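How a robot hand learns to hold things

Your hand knows how hard to squeeze a grape. A robot hand has to be taught. At the Fundale workshop, the teaching starts with a gripper that a person holds and works like a pair of tongs. It has two jaws that open and close.

Small jobs come first — pinching a tissue, say. One good pinch isn't enough. Our plan for August called for 200 tries.

The black-and-white squares are markers. A computer can use them to work out where a hand or gripper is and which way it points.

Three views from the workshop:
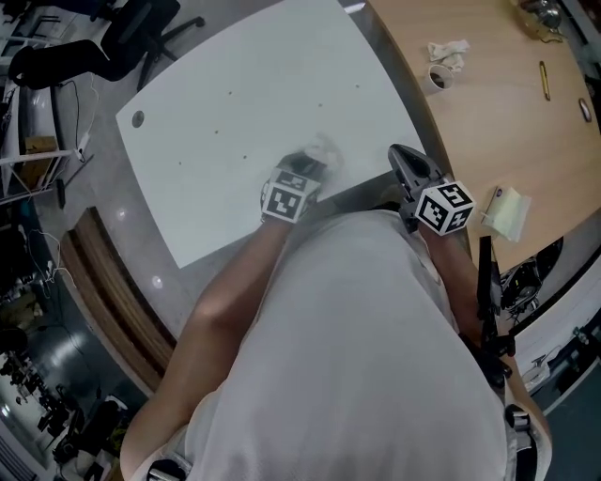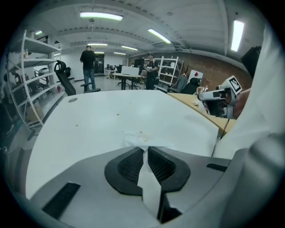
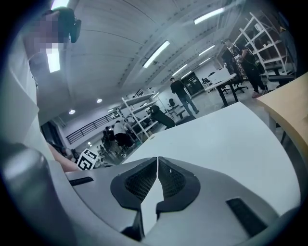
Ivone Evangelista wrote in to ask if a cardboard gripper would do for a first build at home. She made hers with 27 craft sticks and says it can pick up a sock.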